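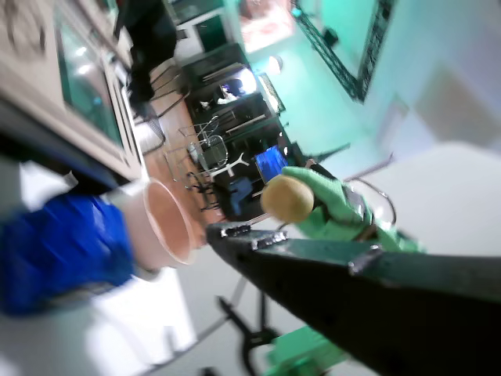 Cadi Humphreys has run the shared workroom at Tunel for 5 years, and she still starts every conversation about it with the tables.

"People think it's the desks and the computers that make the place," she says. "It's the white tables. Everything ends up on them. Somebody's lunch, somebody's cup, a cloth from wiping down, and then the next person has to work there."

The room is a mix of furniture that came in at different times. The beige cabinet with the glass doors was left by the previous tenant, a map dealer, and took four people to move. The wire chairs came from a café that closed in December. Humphreys paid 130 dollars for the lot and drove them over herself in two trips.

"They're light, so you can pull them up anywhere," she says. "They're not great for a whole day. If you're going to be at a computer for six hours, take one of the ones on wheels."

The wood floor was there already, under carpet. Ezequiel Cantero, who does most of the repairs, pulled the carpet up the first winter and spent a month on what he found.

"Glue," Cantero says. "Glue from one wall to the other. I would do a strip in the evening, go home, come back and do another strip. There's a spot near the cabinet I never got clean, so the cabinet stays where it is."

He also painted the wall. The color is a pale teal called Brelitz on the can, and he bought too much of it. The leftover paint is in the basement and gets used for touch-ups. He had wanted plain white. Humphreys did not.

The two of them disagree about storage as well. Cantero likes wire grid shelving because dust falls through it and you can see what you have. Humphreys would put everything behind doors.

"I look at open shelves and all I see is work," she says. "Ezequiel looks at them and sees a screwdriver."

Cups are a sore point. Tunel buys paper ones from a supplier called Berent, 790 to the case, and a case used to last a good deal longer than it does now. Humphreys tried asking members to bring mugs. The mugs came, and then they sat in the sink.

"So we went back to paper," she says. "You finish your coffee, you throw it out. I would like people to do the second part."

The cleaning cloths work better. Cantero keeps a stack by the door and washes them on Sepúlveda Street, at a laundromat that opens early. Anyone can take one. The rule is that you wipe the table when you leave it, whether or not you made the mess.

Do people follow it?

"Most do," Cantero says. "They wipe the table and then they leave the cloth on the table."

Coats are next on the list. The rack is full by midmorning in cold weather, and jackets end up over the backs of chairs. Humphreys has set aside nearly 100 dollars for a second rack and is looking for a used one. Cantero has offered to build it.

"He'll want it to be wire," she says.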